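ok so. laundry thread. muting is free, go with god

Jun 5, 2023. day one of the new apartment at Ilwood and I have decided the linen closet is going to be a real linen closet. with shelves. that have categories. send help

**1/**

background for the new people: we moved with everything stuffed in bags. everything. sheets in with jeans in with a shower curtain. labeled exactly none of it. past me said "you'll remember" and past me is a liar

**2/**

first rule I'm giving myself - nothing goes on a shelf until it's folded. I have broken this rule already. one (1) pile of washcloths. they are round-ish. moving on

**3/**

fitted sheets. let's just get it over with

the way I was taught: hands in two corners, flip one over the other, work along to the next one, lay it flat, fold in thirds. the way I do it: that, but angry, and then a ball

the ball goes at the bottom of the stack w/ a nice flat sheet on top. works great unless someone opens the closet

**4/**

someone asked about detergent. I use the Wirkico one in the big jug, unscented. it's fine. it's soap. I have no further detergent opinions at this time

**5/**

ok the kids' bedding. this is where I lose all my time, because every set has a picture on it and I stop and look at the picture. solid colors I can fold in my sleep. cartoon stuff I'm standing there like I'm at a museum

**6/**

also the number of black things in this house?? every load. black tees, black towels, something black and small that could be either until you pick it up. can't tell front from back after dark. I fold them all the same now, long way first then in half, done 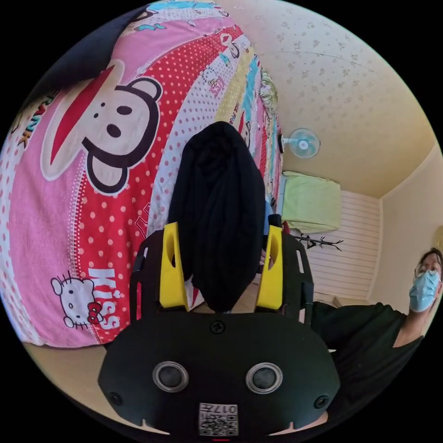
monkey sheet vs the black thing. giant face, red hat, Hello Kitty further down by the "Kiss". the black thing: tee or towel, place your bets

**7/**

several replies asking where the sheet is from. no idea!! it came out of a bag from my sister in February with a bunch of other hand me downs and the tag is long gone. don't ask me for a link I would give it to you

**8/**

what I will say about loud sheets - great for hiding stuff. marker, juice, whatever happened with the yogurt. a white sheet tells on you. pink and red and yellow stripes and dots all at once, you've got cover

bad for finding socks tho. a sock on a busy print is just gone. shake it out before you fold. I lost one in there for a week in the old place

**9/**

Igor Štěpánek (downstairs, we met by the dryers, he has opinions) says to store each set inside its own pillowcase. fold the flat, fold the fitted, shove both in one pillowcase, fold the top under. grab one bundle and you have a whole bed

I was ready to hate this and it's good. it's really good. dang it Igor

**10/**

did 7 sets that way. only 3 of them had all their pillowcases. the rest I just wrapped in the flat sheet like a burrito and tucked the end in. holds okay if you don't throw it

I threw one. it did not hold

**11/**

shelf order, since I'll forget and want to scroll back to this:

- top: guest stuff, the heavy blanket, things I can't reach and don't want to
- middle: our sheets
- eye level for a kid: kid sheets, so they can pick thier own
- bottom: towels, washcloths, the ball

**12/**

the kid shelf is the one I'd fight for. if they can see the picture they'll pull out the right set and sometimes even carry it to the bed. so fold with the face OUT. you want the monkey looking at you when the door opens

takes an extra try. I fold it once, face ends up inside, say a word, do it again

**13/**

Punonow bins: got 6 of the medium ones. too deep for the shelf by like a finger width so the door doesn't shut. measure your closet. I did not measure my closet

returning them. the box is already flattened bc of course it is

**14/**

q from the replies: do you iron sheets

no

**15/**

q: how do you get the fold lines out of printed ones so the cartoon isn't all creased

you put it on the bed and someone lies on it. by morning it's fine

**16/**

q: what about getting rid of some

yes. fair. did a bag for the Omerović shop on the corner, they take linens if clean and no holes. mostly single pillowcases with no family. kept every one of the cartoon ones, I was outvoted

**17/**

camera roll says 441 pics since we started packing and I swear most are of laundry. not one of the view. there's a view! it's a parking lot but there's a tree in it

**18/**

ok still on the floor: black pile (half), two duvet covers I'm afraid of, all the socks. duvet covers are tomorrow, I'm not starting a duvet cover at this hour

if anyone has a trick for the inside out burrito thing that doesn't end with me INSIDE the cover pls reply, I'll read them while the last load drys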